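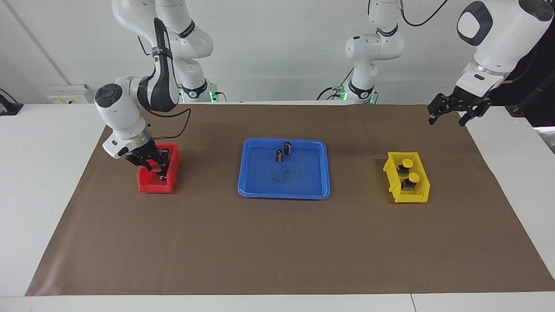
Wendus workshop group, monthly meeting, Wednesday, started 7.10pm. Main item was the sorting bench and whether a machine can take over the parts tidying yet. Long discussion, notes patchy, sorry. Agreed the layout stays as is, three bins' worth of space in a row, red, blue tray, yellow. Members who do the sorting by hand said picking out of an open tray is the easy bit -- the two capacitors stand upright in the blue one with clear space round them -- and that going down into a bin is where it gets awkward, as with the right gripper down in the red one, fingers hard up by the front wall. View from the repair side was that the walls are the whole problem and we should judge it on bins only. Not agreed. Carried over.

1. Last month's minutes
Taken as read. One correction: the shelving quote was from Ondovar, not Urio.

2. Sorting trial, figures
Log sheet passed round. 1,351 picks attempted since the trial began, 170 of them missed or dropped. Argument over wether a part put in the wrong bin counts as a miss. At present it doesn't, so the figure flatters. To be split into two columns from now on.
Stoppages needing a person: 84. Mostly small stuff, part fallen over, two parts touching, bin nudged out of place. Point made that someone still has to be in the room, so what are we saving. Reply: you can be in the room doing something else. Some muttering.

3. Can it do anything else yet
Suggestions taken from the floor:
- emptying the tea towels out of the dryer. General view no, cloth is a different matter altogether
- wiping down the benches. Maybe. Would want to see it go round a mug
- putting screws back by size. Yes in theory, but small screws not tried
- washing up. Laughter. Noted anyway
Two members felt we keep asking for household chores when the dull shop jobs are where it would earn its keep. Others pointed out the kitchen is the bit people complain about. Left there.

4. Push buttons
Yellow caps go in the yellow bin, standing up, please. Request from the Eta build team that they are not mixed with the old stock. Agreed.

5. Bench covering
Brown paper marks easily. Suggestion of a rubber mat, but parts may not slide the same and the trial would need starting over. Stay with paper till trial ends, new sheet when it gets bad.

6. Trial end
Proposed to run 16 more sessions then decide. Agreed, one against, who wanted it stopped now and the money spent on a second drill press.

7. AOB
Back door sticking again. Fire extinguisher check due October. Please lable your boxes.

Actions
- new log sheet with two columns, before next session
- try mixed screws, one session only
- ask Urio about a shelving price to compare

Closed 8.45pm.

Last updated: October

Related
Minutes, previous meeting
Sorting bench: how to book a session
Ondovar shelving quote
Tool list and inductions

Contact the group | © Wendus Workshop Group | Back to top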